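Keeping Small Stuff in Jars: Workshop and Pantry Tips

I started saving clear jars for the workshop and ended up using them in the kitchen, the laundry room and the garage too.
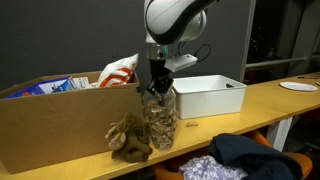

Most of what goes wrong with jar storage comes from picking the wrong size. A jar that is too big for what you put in it takes up shelf space and hides the last few pieces at the bottom. One that is too small ends up with a second jar next to it, then a third, and now you have to check all of them. Buy or save jars in two sizes and stop there. The lids will swap, and the rows will line up.

Getting them clean

Soak the jar in hot water with a squirt of dish soap for an hour, then peel the label from one corner. If glue stays behind, rub in a little cooking oil, leave it while you do something else, and scrape with an old plastic card. Wash again afterward or the next label won't stick.

For smells, fill the jar with warm water and a spoonful of baking soda overnight. Pickle jars may need two rounds. The jar itself usually comes clean, but the lid liner holds on to the smell, and if it still smells after two rounds I keep that jar for screws.

Dry everything upside down on a rack first, then right side up with the lid off until the next day. A drop of water left inside will rust a box of finish nails or clump a jar of sugar.

Plastic or glass

Glass for the pantry, plastic for the shop. I have dropped enough jars on a concrete floor to be firm on this. Glass doesn't scratch, and it doesn't pick up color from tomato or turmeric. Plastic is lighter and survives a fall, but keep it away from mineral spirits, lacquer thinner and anything else that can soften it. Solvents stay in the can they came in, with the original label on.

Labels

Masking tape and a permanent marker work fine. Put the label on the side of the jar if it lives on a shelf and on the lid if it lives in a drawer. In the kitchen I also write the month I filled it. Flour and brown rice get moved to the front when they reach 6 months, and whole spices get checked at 12.

Cut the cooking directions off the bag and tape them to the back of the jar. I skipped this for years and had to look up the water for pearl barley every single time.

Shelves

A shelf for jars should be one jar deep. If yours is deeper, put a strip of scrap wood along the back to make a raised step, so the second row can be seen over the first. My garage shelf is 510 mm deep, far too much, and it took two steps to make it useful. The kitchen one came from a flat pack and needed nothing.

Leave a hand's width above the tallest jar. Without it you have to tip each one to get it out, and tipped jars get dropped.

In the garage, a narrow lip along the front edge is worth the trouble. Slamming the big door shakes everything forward a little. A thin strip of trim, glued and tacked, is enough.

What to keep in them

Good candidates: screws and washers, picture hangers, clothespins, rubber bands, dry beans, tea bags, birthday candles, dog treats, seed packets, dishwasher tablets (up high, if there are children in the house).

Poor candidates: potatoes, onions and garlic, which need air. Fresh coffee is fine in a jar inside a dark cabinet but goes stale fast on a sunny counter. Oily rags should never be balled up and put away — spread them flat outdoors to dry, away from the house, and follow your town's rules for throwing them out.

Stuck lids

Run the lid under hot water, dry it well, and grip it with a rubber glove. If that fails, tap around the edge with a wooden spoon. Wipe the threads each time you refill something sticky, like honey or wood glue.

When you have too many

Go through them on a Saturday morning twice a year. Empty jars without lids go in the recycling. I keep a dozen spares under the bench and let the rest go.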